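4.2 Inherited furniture and the allocation of domestic space

The survey returns described in Section 3 show that inherited furniture is seldom treated by households in the same way as furniture they have bought. Of the 3033 questionnaires returned, 2996 were complete enough to be used. Respondents were asked to name one large item that had come to them from a relative, to say in which room it was kept, and to state whether it had been moved since it arrived. They were then asked whether they would have chosen the item for themselves. The last question was added after the pilot in March, when several people offered this information without being asked.

The most common answer to the question of place was the bedroom. This agrees with the earlier work by Karras on households in Balaskas, where pieces received from a parent or grandparent were found to drift away from the rooms used by visitors. Karras called this movement "retreat". We have kept the term, although our own findings suggest that it covers at least two different habits. In the first, the item is moved because it does not suit the main living room and the owner is a little embarrassed by it. In the second, the item is moved because the owner wishes to keep it near and does not want it handled by guests. Both habits end with the same piece in the same room, and a survey of location alone cannot tell them apart.

For this reason a smaller group of 121 respondents was invited to a home interview. The interviews were held in Grallow and Zikard, two towns of similar size but with very different housing. Homes in Grallow are mostly older terraces with narrow stairs. Those in Zikard are largely flats built on a regular plan, with fitted cupboards in every bedroom. It was expected that large inherited pieces would be less common in Zikard, where there is less need for separate storage. The difference was smaller than expected. People in Zikard kept the pieces and emptied them, or used them for things that had no other fixed place, such as letters, spare keys, sewing materials and chargers.

Dressing tables deserve separate treatment. They were named less often than wardrobes or dining tables, but they gave rise to the longest answers. Many respondents said that they did not sit at the table at all. It served as a surface for small objects, and the mirror was used standing up, in passing, on the way out of the room. Several remarked that the person who had owned it before them had sat there every day, and they spoke of this as a habit belonging to another time. A few had begun to sit at it again after retirement.

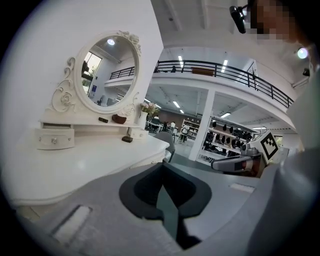

Figure 7. White dressing table with oval mirror and carved rose ornament.

The question of whether to alter an inherited piece divided respondents more sharply than any other. Painting was the change most often discussed. Those who had painted a piece tended to describe the decision in practical terms: the old finish was dark, the room was small, and the item would otherwise have been given away. Those who had refused to paint spoke about the former owner. In households with more than one adult, the two positions were sometimes held by different people, and in such cases the piece had usually been left as it was while the matter remained open. One respondent in Grallow reported that a chest of drawers had stood half sanded on a landing for two winters.

Smaller changes drew much less comment. Handles and knobs were replaced freely, drawers were relined, and castors were removed to stop a piece from sliding on a hard floor. Respondents rarely counted these as alterations when first asked, and mentioned them only when the interviewer went through the parts of the item in turn. The written questionnaire did not do this, and its figures for alteration should therefore be read as low. We return to this point in Section 6.

Objects placed on inherited furniture were also recorded during the interviews, with the consent of the household. Here the pattern was steadier. Surfaces in the bedroom tended to hold a mixture of things in daily use and things kept for display, and owners did not draw a firm line between the two. A bowl might have been a gift and also be the place where rings were left at night. Vases were more often found on inherited pieces than on bought ones in the same room. We do not wish to make too much of this, as inherited pieces in our group were also more likely to have a broad, flat top at a convenient height.

The Trestura study of rented homes reported that tenants were less willing than owners to accept large items from relatives, and gave the cost of moving as the main cause. Our interviews support the first finding but only partly support the second. Cost was mentioned, yet tenants spoke more often of uncertainty. They did not know how large their next bedroom would be, or whether there would be a lift, and were reluctant to take on something that they might later have to refuse. In several families the item had been left with a brother or sister who owned a house, on the understanding that it would be passed on when circumstances allowed. Such understandings were almost never written down. Where both parties were interviewed, they did not always remember the arrangement in the same way.

This raises a difficulty for any count of inherited furniture by household. A piece may be kept in one home, used by the people who live there, and still be regarded by everyone in the family as belonging to someone else. The questionnaire asked only about items that had "come to you from a relative", and respondents who were looking after a piece for another person answered in different ways. Some included it and added a note in the margin. Others left the section blank. Vasiliki Karras has suggested, in comments on an earlier draft, that keeping and owning should be asked about in separate questions, and this advice has been followed in the revised form reproduced in the appendix.

The interviews with those who had passed furniture on to younger relatives, and their accounts of how the choice of recipient was made, are considered in Section 4.3.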